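The Great Bedroom Clear-Out, Part 4

Well, I said I'd put the rest of these up and it only took me until March 2004! If you missed the first three parts, the short version is that we're leaving the apartment on Joneck Street for a smaller one across town in Wivville, and everything I own has to fit in one closet. One! I've been sorting on the bed for days (it's the only flat surface left, the kitchen table went to my cousin) and waiting for Bit-na Cheon to tell me what she wants before the rest goes to the thrift store.

Sweaters and winter things are on the last page, along with the whole saga of the Cilano boots. I'm on to the bed pile now, meaning anything soft that got thrown on the mattress while I decided about it. My rule is that if I haven't touched it since September, it has to have a really good excuse. I've already broken the rule for a bathrobe and for my old Cao tote bag, which has a hole in the bottom and holds nothing smaller than a melon, but I love it.

I've written the prices on sticky notes for anyone local who wants something. Most of it is 4 dollars, the good stuff is 15, and please just come and get it, I don't want to mail anything. My stairs are steep, so wear shoes!

Click back to the main page for the books and the dishes. Bit-na, the blue bowls are still yours if you want them, but I need to know soon or they're going in somebody else's car.

The bed pile

The big dusty pink one with the knight on horseback embroidered in white, and the lettering under him that looks like BURBERRY. Next to it is the gray fuzzy block, which is so soft I keep petting it when I walk by. Pink is a maybe, fuzzy gray is staying with me.

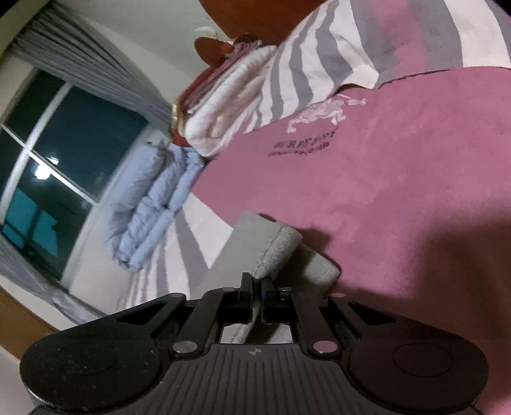

Scarves, belts and the hat situation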